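Olska tabletop arm with two-finger gripper: notes from the Bonditz open day

Reviewed by Yiran Ren
March 20, 2018

Bonditz had the Olska running at its open day, on a table in a corner bay, and let visitors stay with it as long as they liked. I stayed for 59 cycles of the pick-and-place routine. Gitau Makori ran the station and answered questions without a script.

The arm is sold for small-part handling in short runs. The vertical approach is its strong point. It comes down straight and slowly over the last stretch, and the speed change is smooth. Makori had the approach speed set at 10 percent for visitors, and at my request raised it for one batch. Overshoot at the higher setting was small but visible, enough that I would not use it near a rim.

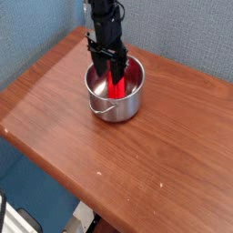

3 min read

Placing into a steel pot is a harder test than the usual open tray. The walls are straight, the opening is small, and the polished inside throws back reflections of the arm and of the red part. Depth cameras often do badly with that. The Olska cell works from taught positions, so the reflections did not matter, but a buyer planning to add vision should ask for a trial with bright metal.

The fingers are long enough to reach below the rim. Clearance is the limit: the housings above them are wide, and a deeper container would need longer fingers. Bonditz lists a set at 165 dollars. I did not see it fitted.

Cable routing is my main complaint. A thin black cable loops out from the right side of the upper arm — fine over a bare tabletop, a snag risk beside a fixture. The Lotlow arm I reviewed in August keeps its wiring inside and costs more.

The teaching software is plain and quick. Yurani Cárdenas, also visiting, set up a new drop point in almost 10 minutes with no manual. Error messages are numeric only, and the code list runs to 107 entries in a separate file.

Good: approach control, finger reach, teaching time.
Poor: exposed cable, error codes, no word yet on spare parts.

Worth a demonstration with your own parts before ordering.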